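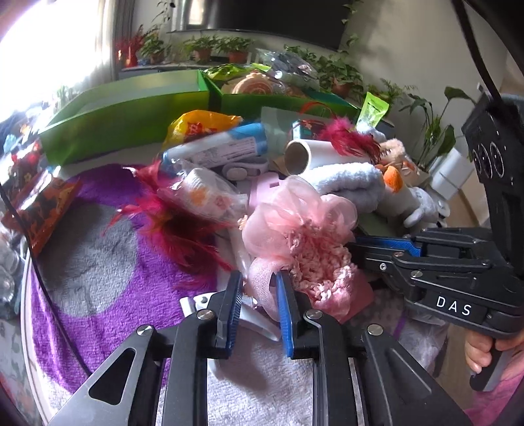
A pink fabric flower with a curly knitted center.

Drilby opens its second craft swap room in February

I'm Antigoni Giannakopoulos, I run Drilby, and I get to share some good news: we're opening a second swap room in Osagie! Same deal as the first one. You bring in yarn, ribbon, buttons, fabric scraps (clean, please) and go home with somebody else's. There are 70 bins to dig through and 4 long tables if you want to stay and make something.

Ebere Okafor is teaching fabric flowers at 2 p.m. on opening day, and I've already put my own name down. Spots are limited to 15, so call early. Swapping is free, the class costs a bag of scraps.

Press questions go to Selim Altıntaş at the Drilby front desk.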